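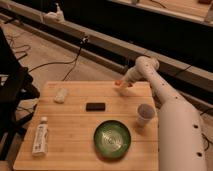

Frogging the Zundora cardigan

July 31, 2020

I ripped out the whole body of the gray cardigan last night. It took less time than I expected, and I only had one bad tangle, near the left underarm where I had joined a new ball.

For anyone who hasn't been following, this is the Zundora pattern, which I started in November. It is knit in one piece from the hem up to the armholes, then the fronts and back are worked separately. I had finished the back and most of the right front before I admitted that it was too big. I kept telling myself it would block smaller. Wool does not block smaller.

What went wrong

I swatched, but I swatched flat on a four inch square and measured it before washing. The yarn is Clener, the DK weight, and it grows a lot when it gets wet. My washed gauge came out at 5 stitches to the inch, and the pattern wants five and a half. Half a stitch doesn't sound like much until you multiply it by the number of stitches in a cardigan body.

I found this out when I finally washed the swatch, mostly to see if the dye would run. It didn't run, so that's one good thing. But the swatch had spread out, and when I laid the tape measure on it I could see where the extra four inches in the body had come from.

Yara Majali had the same trouble with her pullover in this yarn and went down two needle sizes. I don't like the fabric that stiff, so I'm going down one size and knitting the next smaller size of the pattern. On paper that gives me two inches of ease, and I can live with that.

Cleaning up the yarn

The yarn was very kinked after all those months on the needles. I wound it around the back of a chair, tied each skein in four places with cotton, and soaked them in cool water with a little wool wash. Then I squeezed them in a towel and hung them on the shower rail. I didn't weight them. I used to hang a can of soup on the bottom of each skein, but that stretches the yarn and then the gauge is off again.

By morning they were nearly straight. There is still a bit of wave in the one from the ribbing, so I'll use that one for the button bands, where it won't show.

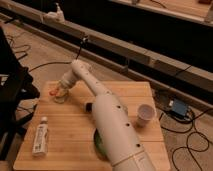
Starting over

I have cast on again and I'm past the ribbing. A few changes this time:

I used a long-tail cast on over two needles held together. The first hem was tight and flipped up.

I am slipping the first stitch of every row, purlwise, with the yarn in front. The pattern doesn't ask for this, but it makes the bands easier to pick up.

I moved the pockets down an inch. I have long arms and my hands were landing below the old ones.

I'm also alternating balls every two rows. The Clener is hand dyed and two of my balls are a shade darker than the rest. On the first version there was a visible line across the back, and I was going to ignore it.

Other knitting

The Gurevden socks are done except for one toe. I'll graft it when I have good light. I never remember the grafting steps, so I keep them written on an index card in my needle case.

Vendula Krajčí asked in the comments what I did with the leftover sock yarn from last year. It went into the striped blanket. I have 13 stripes so far and it's wide enough for a single bed, but it needs to be a good deal longer. I work on it when I don't want to think about a pattern.

I also need buttons for the cardigan. It takes seven, and the wooden ones I bought are too heavy and pull the band forward. If you have a favorite light button that survives the wash, leave me a comment. I'm knitting the buttonholes to fit a three-quarter inch button, and I'll reach the first one in a few more rows.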